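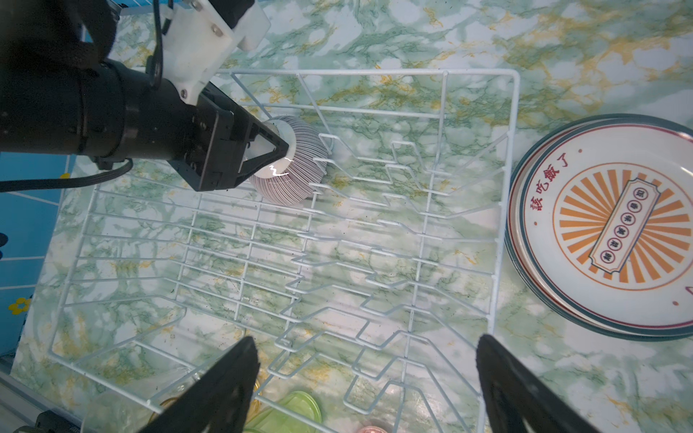 Dish rack on the marble-look counter

Hi, I'm Deepika Nambiar, and I'm one half of Plunddale. The other half is Aidan Quinlan, who I met on a help desk where we spent our days unsticking email accounts (so many email accounts!). We look after computers for small offices: Windows updates, shared printers, backups, moving your old mailboxes over to something newer. We started in June with 2 clients and now we've got 25, and our ticket counter has just ticked over to 1,441 – mostly printers, if I'm being fair. Got a grumpy laptop or a browser that won't behave? Drop us a line, one of us will ring you back.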